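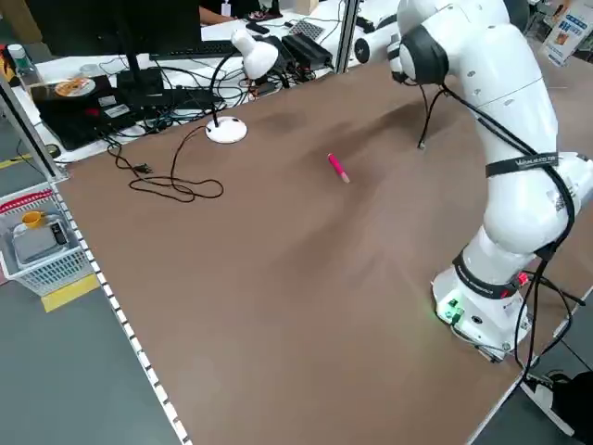 One pink marker, one big brown table, and a white desk lamp.

How to Set Up a Marker Cup You'll Love Using
By Joanne Garside
Monday, April 19, 2021

I get a silly amount of joy out of a good marker cup! It's a ten-minute job, it costs next to nothing, and it makes you want to sit down and draw.

What you need
A small plastic cup
Your everyday markers
Scrap paper
A clear acrylic tray (nice to have)

Step 1: Test everything
Gather every marker you own and scribble with each one. I did this in March and found 22 that were completely dead. Snap the caps back on until you hear the click, and toss the ones that only leave a scratchy gray line.

Step 2: Pick your few
Choose the colors you reach for all the time and put the rest in a drawer. Yes, even the fancy ones. I started with far too many and couldn't pull one out without three others coming along for the ride.

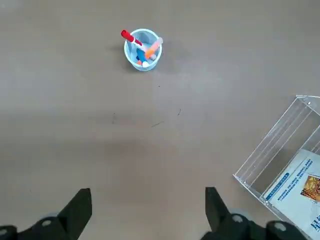

Keep going until each marker has room to lean its own way. If you have to push to get the last one in, it belongs in the drawer — you can always swap it back next week.

Step 3: Try the tip test
Light cups are wonderful for seeing your colors, but long markers can make them top-heavy. Nudge the rim with one finger before you trust it.

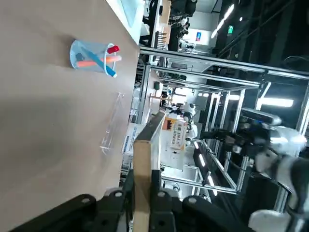

A cup that falls over easily needs either fewer markers or a wider base. Set yours on its side and see how far everything sticks out. The red, orange and blue here all reach past the rim of the clear cup, and that's great for grabbing but puts weight up high. A couple of flat glass pebbles in the bottom will fix it (my friend Ming-te Yeh uses clean bottle caps, same idea).

Step 4: Give it a home
Put the cup on the side of your drawing hand, far enough back that your elbow clears it. A shallow tray next to it can catch erasers and loose caps.

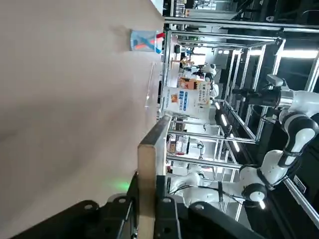
Use it for a week before you buy anything bigger. I moved mine twice and then left it alone, and I've been drawing nearly every evening since. Next time I'll tackle the colored pencils — all 394 of them!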